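Linen swap moves to Wednesday

The linen swap at Fosmont House is now on Wednesday, from 2 until the tea trolley comes round. Bring clean tea towels, napkins and small cloths - nothing with holes, please.
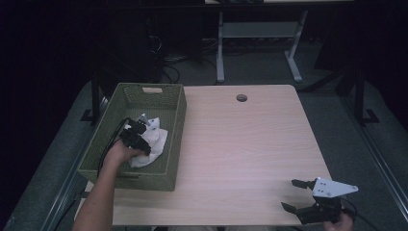
A white cloth in the green woven basket.

Esperanza Goicoechea is sorting again this month. Plain whites go in one pile and patterned pieces in another. Last time we passed on 70 items. Anything left over goes to Nandi Chauke for the sewing group.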